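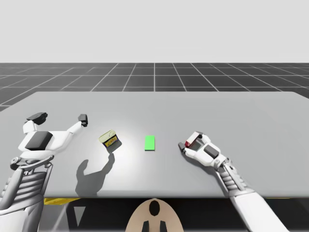 *Simulation still: Stustum*

Stustum packs meal kits and pantry boxes for small grocers, and last October it set aside money for its first robot. The plan was simple enough to fit on one page of the annual budget. There was a line for the machine, a line for delivery, and a line marked "misc." By the time the company signed anything, that page had become a workbook with 10 tabs, and the machine was no longer the biggest number in it.

Alistair Mackay, the operations manager, built the workbook. He had bought conveyors, tapers and a shrink tunnel before, and he started out treating the robot the same way.

"With a taper you get a price, you get a service plan, you plug it in," he says. "I asked three sellers for a price and I got three different ideas of what I was buying."

One quote covered a pair of arms and nothing else. Another had arms, hands, a stand and two weeks of setup. The third was a monthly fee with a minimum term and a long list of things that counted as extra. Mackay spent most of a month just getting the three onto the same footing.

**Start with the items**

Stustum's product list has 556 active items. Mackay's first draft assumed the robot would handle all of them. His second draft, written after a call with Núñez, the integrator the company ended up hiring, sorted them by shape and by how they behave when something grabs them. Boxes with flat sides went in one group. Cans and jars went in another. Bags of rice, loose herbs and anything in thin film went into a group that stayed with the human packers.

That sorting changed the budget more than any discount did. A simple suction tool would have handled most of the flat boxes at a low price. Cans are harder. They roll, they tip, and a customer who gets a dented one asks for a refund. Hands with fingers can deal with both, but they cost more to buy and more to keep running.

Núñez proposed working the question out in simulation before anybody ordered parts. The model is plain: two arms at a light gray table, each with a fingered hand, and a few things to work with. In the still that opens this article, the right hand is closed on a small red and white object while the left is spread open over the table near a tipped can. A bright green patch lies on the tabletop between the can and the right arm.

Simulation was the first item in the workbook to be paid for, and Mackay says he nearly cut it. It looked like a cost with nothing to show at the end. He kept it after asking what it would cost to change hands later, once the real ones had been bolted on and wired. The answer was more than the whole simulation job.

What the company got from it was a list of reach problems, a table height, and a fairly clear view of how far apart the arms needed to be. It also got a warning. Simulated cans are all perfect. The ones on the dock have torn labels and sticky lids, and sometimes a dent already. Núñez put a note in its report that the pick times in the model should not be used for staffing plans. Mackay copied the note into the first tab in red.

**The lines that grow**

The hands turned out to be the item with the most questions attached. Rivari, which makes the pair Stustum chose, sells the fingertips as wear parts. Mackay had not budgeted for fingertips at all. He now has a line for them, along with a spare hand that sits on a shelf. He went back and forth on the spare. The lead time for a replacement was 90 days, and he could not find a way to explain to his boss why the cell might sit still for that long over one broken finger.

Floor work was another. The table and arms had to be anchored, and the corner picked for them had an old patch in the concrete. Fixing it took a contractor, a permit and a weekend of moving racks. Power was close by. Compressed air was not needed, which took one line out of the budget again.

Then there was guarding. The first quote had assumed the arms would run slowly enough to work next to people with no fence. The second look at risk, done with the insurer's engineer in the room, said otherwise for the speeds Stustum wanted. The company could pay for a light curtain and run faster, or skip it and run slow. It bought the light curtain.

Training got seven days in the plan, spread over two visits. Mackay wanted fewer. The shift leads wanted more, and they were the ones who would be clearing faults in the middle of an order, so he left it alone.

**Buy, rent or wait**

The monthly fee looked attractive in the first year and poor by the fourth. Griltness, a bakery supplier across the county that Mackay talked to while he was shopping, had gone the rental route and was content with it. Its work is seasonal, and its owners liked being able to hand the equipment back. Stustum packs at much the same rate all year, so the case for owning was stronger.

Waiting was a real option too. Prices for arms have been easing, and the software is changing quickly. Mackay wrote up a version of the plan that pushed everything out a year. What counted against it was the taper line, which was due to be moved in the spring anyway. Doing both jobs at once meant paying for one shutdown.

The final plan bought the arms and table outright, put the software on an annual contract, and kept a reserve of about 10 percent of the total. The reserve was the part that drew the most argument from the finance side. Mackay's view was that every line in the workbook had gone up at least once while he was writing it, and he did not expect that to stop on the day the truck came.

He also left something out on purpose. There is no savings figure for the first six months. The arms will be running next to the regular packing line on a small set of items, with a person checking the boxes, and he would sooner report what that costs than promise a return on it. The first group is flat boxes only. Cans come second, after the team has seen how the fingertips hold up.

**What to ask for in a quote**

Mackay keeps a short sheet that he now sends to anyone selling him equipment of this kind. It asks:

- What exactly arrives on the truck, and what do we have to supply?
- Which parts wear out, what do they cost, and how long do they take to get?
- Who owns the programs after setup is done?
- What happens to the software if we stop paying for it?
- Which of our own items have you tested, and were they real or simulated?
- What will it cost to add a new item to the list?

The last question has been the most useful. Stustum adds and drops products every few weeks, and one seller's answer was a flat charge per item. Mackay ran that against a normal year of changes and the total passed the price of the arms. He took that seller off the list the same afternoon.

Delivery is set for late summer. The floor patch is done, and the racks are still in the wrong aisle.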